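Chapter 10
Paper and the Written Record

Chapter Goals
After reading this chapter, you should be able to:
Explain how paper is made from plant fiber
Describe how sheet size, weight, and finish are measured
Identify the main causes of decay in stored paper

Key terms: pulp, sizing, grain, basis weight, acid-free

10.1 Why Paper Still Matters

Most offices now keep the greater part of their records on computers. Even so, paper remains in daily use in courts, clinics, schools, and town halls. A signed sheet can be read without power or software, and a well-made one may last for centuries. For these reasons, anyone who plans to work in records management must understand paper as a material as well as a carrier of words.

The town of Carkley offers a useful case. When its record office moved to a new building, the staff found 634 boxes of loose sheets that had never been listed. Some of the oldest pages were in sound condition, while many of the newer ones had turned brown and broke at the folds. The difference lay in how the paper had been made. We will return to the Carkley boxes in Section 10.4.

10.2 From Fiber to Sheet

Paper is a thin mat of plant fibers. The fibers are first separated in water to form pulp, and the pulp is spread over a fine screen. As the water drains away, the fibers settle across one another and begin to bond. The mat is then pressed and dried. On a paper machine, more of the fibers settle in the direction in which the screen travels, and this direction is called the grain. A sheet tears and folds more easily along the grain than across it.

Untreated paper soaks up ink, and the lines spread. To prevent this, mills add a substance known as sizing. Early mills used gelatin. Later mills often used rosin with alum - a cheaper method, but one that left acid in the sheet. 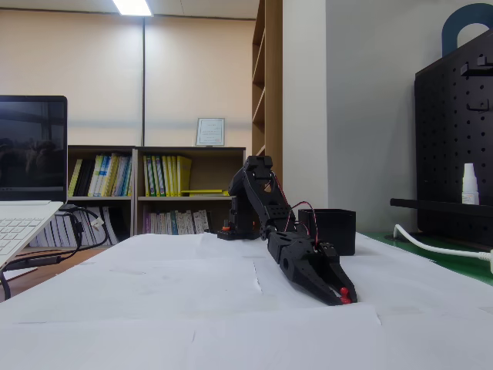

Figure 10.1 Overlapping sheets of white paper covering a table.

Sheets that look alike may differ in weight, thickness, and finish. In the United States, printing papers are commonly graded by basis weight, the weight in pounds of a ream cut to a standard size. The standard size varies with the type of paper, and students should take care when comparing one grade with another. The metric system avoids this problem by stating the weight of a single square meter in grams.

Activity 10-A
Take 2 sheets of plain copy paper. Tear the first from top to bottom and the second from side to side. Compare the edges, and record which tear runs straighter. Mark the direction of the grain on a third sheet from the same pack, and keep it for use in Section 10.3.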